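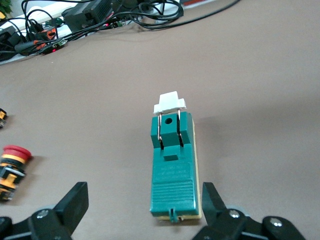
*그리퍼 손가락 사이에 놓인 초록색 스위치 부품. 손목 카메라 쪽에서 본 작업대.*

2026년 1월 10일. 올해 장비 살 돈 정리. 월요일 아니고 그냥 생각난 김에 씀. 점심 먹으면서 쓰는 거라 두서없음 주의.

일단 총액부터. 246만원. 끝. 작년에 남은 거 넘어온 것도 없고, 중간에 더 나올 구멍도 지금은 안 보임. 이걸로 Nesa 셀을 3월까지 굴러가게 만들어야 됨. Nesa가 뭐냐면 스위치 부품 집어서 방향 맞추고 지그에 꽂는 셀이다. 예전 글에 썼으니까 생략. 팔이랑 제어기는 이미 있으니까 살 건 그 주변 것들인데, 원래 주변 것들이 제일 많이 먹는다.

사고 싶은 거 다 적어보니까 예산을 훌쩍 넘김. 그래서 줄 그으면서 정리중.

## 손가락부터

제일 급한 건 손가락 패드. 지금 쓰는 건 검정색 플라스틱에 평평한 패드가 비스듬하게 붙은 모양인데, 박스 같은 거 집을 땐 아무 문제 없었음. 스위치는 얘기가 다르다. 몸통에 단차가 있고 위쪽엔 흰 캡이 가는 금속 막대로 연결돼 있어서, 잡는 높이가 조금만 틀어져도 패드가 엉뚱한 데를 민다. 막대는 절대 잡으면 안됨. 몸통 아래쪽에 가로로 홈 파인 데가 있는데 거기 근처를 옆에서 물어주는 게 제일 나았다.

그래서 후보.

- **Clastar 교체용 패드 세트.** 26만원. 고무 면 있는 거. 좁은 타입이랑 넓은 타입이 같이 들어있음.
- **직접 출력.** 재료비만 들고 싸지만 내 시간이 들어감. 그리고 출력한 건 면이 금방 닳는다. 작년에 해봐서 안다.
- **Dundel에 가공 의뢰.** 견적 받아봤는데 손가락 한 쌍 값이 생각보다 세다. 도면도 내가 그려야 되고.

결론은 Clastar 세트. 하나만 사고 여분은 출력으로 버티기. 여분까지 정품으로 사면 다른 걸 못 산다. 넓은 타입은 솔직히 필요없는데 따로 안 판다고 해서 그냥 같이 삼. 나사 규격은 주문 전에 다시 재볼 것. 카탈로그 그림만 보고 샀다가 구멍이 안 맞은 적 있음. 그땐 반품도 안 됐다. 아직도 서랍에 있음.

## 비상정지 버튼 고정

버튼이 지금 작업대 왼쪽에 옆으로 누워있다. 빨간 버섯머리 달린 그거. 박스에 넣어서 손 닿는 자리에 제대로 고정하는 게 맞고, 이건 예산 얘기 나올 때마다 뒤로 밀렸는데 올해는 1순위로 올림. 사실 손가락보다 이걸 먼저 적었어야 됐음. 순서 바꾸기 귀찮아서 그냥 둔다.

필요한 거:

- 버튼용 케이스 (구멍 뚫린 기성품)
- 상판에 물릴 클램프 브라켓
- 케이블 글랜드
- 케이블 길이 조금 긴 걸로 교체

다 합쳐도 얼마 안 함. 동네 부품상에서 살 수 있는 것들이라 납기도 없음. 이런 건 그냥 사면 되는데 왜 여태 안 샀나 생각해보면 품의 올릴 때 금액이 너무 작아서 딴 거랑 묶으려다가 딴 게 취소되고 같이 날아감. 이번엔 따로 올린다. 묶지 않기. 메모.

## 전원이랑 케이블

작업대 뒤쪽. 멀티탭 하나가 상판 가장자리에 그대로 올라가 있고 검은 케이블들이 엉켜서 같이 있다. 어댑터도 그 옆에. 로봇이 거기까지 뻗을 일은 없게 작업 영역을 막아놨는데, 지그 자리를 뒤로 밀고 싶어도 선 때문에 못 민다. 공간이 아까움.

살 거는 상판 밑에 다는 케이블 트레이, 그리고 스위치 개별로 있는 멀티탭. 벨크로 타이는 있음. 트레이는 Dundel 카탈로그에 있는 철제가 깔끔한데 배송비가 본체 값이랑 맞먹는다. 사무용 책상 트레이로 대체하기로. 튼튼하진 않아도 어댑터 얹는 용도로는 충분할 듯.

전원 용량은 아직 계산 안함. 조명 추가하면 다시 봐야 되고. 어댑터마다 라벨 붙이는 것도 해야됨. 라벨지는 비품에서 가져오면 되니까 공짜.

## 조명 (제일 고민)

초록 몸통에 글자가 음각으로 있다. 같은 색 플라스틱에 살짝 눌려 들어간 거라 손목 카메라 쪽 그림으로는 못 읽는다. 글자를 읽어서 품번 구분을 하고 싶다는 요청이 있는데, 이게 되면 작업이 확 커지고 안 되면 그냥 방향만 보고 꽂는 거.

조명을 낮은 각도로 주면 음각이 살아날 수도 있음. 살아날 수도 있다는 거지 확인한 건 아님. 그래서 바로 사기가 애매함.

Pelkonen 바 조명 견적을 받았다. 컨트롤러 포함하면 남는 돈의 절반 넘게 들어감. 컨트롤러 빼면 되지 않냐 싶은데 빼면 밝기 조절이 안 된다. 밝기 고정이면 흰 캡이랑 금속 막대에서 번쩍이는 걸 못 잡음. 그건 그것대로 문제.

대여 되냐고 물어봤더니 된다고 함. 데모용으로 2주. 배송은 이쪽 부담. 그럼 당연히 빌려보고 사야지. 대여 기간 안에 해볼 거 미리 적어둔다. 받고 나서 뭐 할지 생각하면 기간 다 감.

1. 조명 각도 낮게, 한쪽에서만 줘보기
2. 양쪽에서 주고 밝기 다르게
3. 카메라 높이 바꿔서 반복
4. 창문 블라인드 내린 거랑 올린 거 비교
5. 흰 캡 쪽 날아가는지 확인

글자 읽기가 안되면 조명은 안 삼. 그 돈은 아래 지그로.

## 지그랑 트레이

지금은 부품을 맨 상판에 놓고 집는다. 베이지색 상판이라 초록이랑 구분은 잘 되는 편인데, 놓는 위치가 매번 조금씩 달라서 카메라가 할 일이 많아짐. 트레이로 자리를 잡아주면 프로그램이 훨씬 단순해진다. 비전 쪽에 돈 쓰기 전에 트레이부터 하라는 얘기를 여러 번 들었고, 들을 때마다 맞다고 생각하면서 카메라 카탈로그를 보고 있었음.

트레이는 일단 출력해서 시험. 치수 확정되면 Dundel에 가공 맡김. 재질은 안 정했다. 아세탈이 좋다는데 비싸고, 알루미늄은 부품 긁힐까봐. 밑에 크림색 베이스가 얇게 붙어있어서 그쪽 모서리가 걸리지 않게 여유를 줘야 됨. 끝에 작은 걸쇠 같은 게 살짝 튀어나온 것도 있고. 도면에서 이거 빼먹으면 부품이 안 앉는다. 캘리퍼스로 재고 나서 그릴 것. 눈대중 금지.

가공비는 수량에 따라 차이가 커서 2개만 뽑는 걸로 물어볼 예정. 하나는 공급쪽, 하나는 꽂는 쪽. 여분은 없음. 떨어뜨리지 말자.

## 안 사기로 한 것들

- **새 그리퍼.** Clastar 신형이 스트로크도 길고 힘 제어도 된다는데 올해 예산으로는 택도 없음. 견적서만 받아둠. 내년 계획에 첨부할 용도.
- **공압.** 컴프레서 소리 때문에 탈락. 배관도 없고.
- **카메라 추가.** 위에서 내려다보는 고정 카메라 하나 더 달고 싶었는데 트레이가 먼저. 트레이 해보고 정말 필요하면 그때.
- **안전 커튼.** 이건 안 산다기보다 내 예산이 아님. 안전 쪽 예산으로 요청 넣었고 답 기다리는중. 답이 안 오면 셀 가동 범위를 지금처럼 느린 속도로 묶어둬야 한다.

## 순서

바로 주문: 비상정지 케이스랑 브라켓, 케이블 트레이, 멀티탭, Clastar 패드.

견적 다시: Dundel 가공비. 지난번 견적은 유효기간 지났을 거다. 메일 찾아보기.

빌리기: Pelkonen 조명. 트레이 시제품 나온 다음에 신청해야 함. 맨바닥에서 조명 시험하면 나중에 트레이 깔고 또 해야되니까.

보류: 나머지 전부.

납기가 제일 걱정인 건 패드. 재고 있다고는 하는데 재고 있다는 말 믿고 기다린 게 한두 번이 아니라서. 주문서에 납기 써달라고 할 것. 늦어지면 기존 패드에 얇은 고무 시트 붙여서 시험은 계속할 수 있음. 접착제로 붙이면 떼기 힘드니까 양면테이프로.

그리고 예비비. 작년엔 예비비를 안 남겨서 막판에 커넥터 하나 못 사고 한참 섰다. 커넥터 하나. 올해는 조금이라도 남긴다. 조명을 안 사게 되면 많이 남고, 사게 되면 거의 없음. 조명 산다고 치면 트레이 가공을 하나로 줄이고 다른 하나는 출력품 그대로 쓰는 방법도 있긴 한데 그건 그때 가서.

부가세. 견적서들이 어디는 포함이고 어디는 별도라 표 만들다가 헷갈렸음. Dundel은 별도, Clastar는 포함. Pelkonen은 안 써있어서 물어봐야 됨. 배송비도 같이 물어보기. 표는 다시 만드는 중이고 다 되면 여기 밑에 붙이겠음.

스위치 샘플도 더 달라고 해야 되는데 깜빡했다. 같은 것만 계속 집어보면 그 부품에만 맞는 셋팅이 된다. 캡 위치 다른 거, 다른 품번 섞어서. 이건 돈 안 드니까 오늘 메일 보냄.

점심시간 끝. 패드 나사 간격 재러 감.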